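Stesstead Kitchens: a data card

Welcome! Stesstead Kitchens is a set of 800 short written records of what people keep on, under and next to their kitchen counters, with notes on how each thing gets used. It started as a way to settle a small argument over where a microwave ought to go, and it grew into the most enjoyable project I've ever worked on.

Maintained by Begoñe Villalobos
Last edited 17 January 2020

What's inside

There are two parts, and they live in separate folders.

records/ has one plain text file per appliance or storage spot. Each file gives the kind of thing it is, the room, the height of the surface it stands on, and a free-form note. The notes are the best bit (I've read all of them, some many times over). They run from four words to a full page on defrosting bread.

kitchens/ has one file per kitchen, 65 in all, with a rough floor sketch in text characters and a list of the records that belong to it. File names use the kitchen's nickname, so you'll find gomora.txt and zavala.txt in there. Gomora is the galley kitchen with everything along one wall. Zavala is the big one with two sinks, and it has more records than any other kitchen in the set!

Fields

kind - microwave, kettle, toaster, rice cooker, bread bin and so on
color - one everyday word, so "white" covers off-white and cream too
surface - counter, shelf, cart, top of fridge, floor
opens - left, right, up, down, or none
controls - dial, buttons, touch, mixed, or none
wear - scuffs, chips, faded labels, anything that makes it easy to recognize
note - whatever the writer wanted to say

Please don't skip wear when you add a record. It's my favorite field, and it's a great help when a kitchen has two of something. A thin mark on a door or a worn number on a button is often how people tell you which one they mean.

About the microwaves

Microwaves are the largest group, with 214 records. I'm delighted with how much people had to say about them. Some treat the quick-time buttons as the only controls that exist, and others still type in every second by hand. Lots of them use the cavity as a spare cupboard between meals, so there's a yes/no line called stored_inside for that group only.

Known gaps

Built-in ovens are thin on the ground, with 7 records. Outdoor kitchens aren't covered yet. The surface heights in the early files were measured with a cloth tape and may be a little off - I plan to redo them in March.

Adding your own

Copy template.txt, fill in what you can, leave the rest blank and send it over. If you want to check your file first, run it through Garkix, the little script in the tools folder. It prints the line number of anything it can't read.

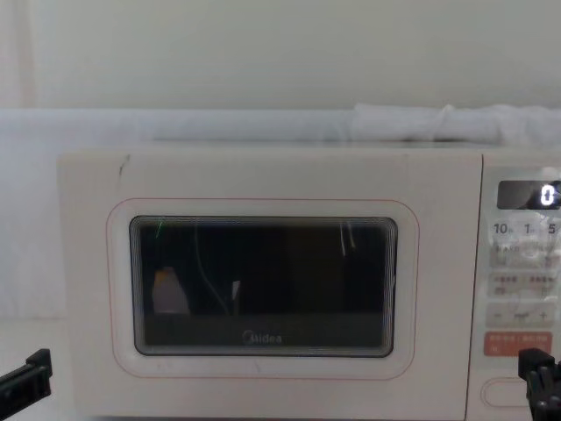

Blank fields pass the check, and so do long notes, so write as much as you like.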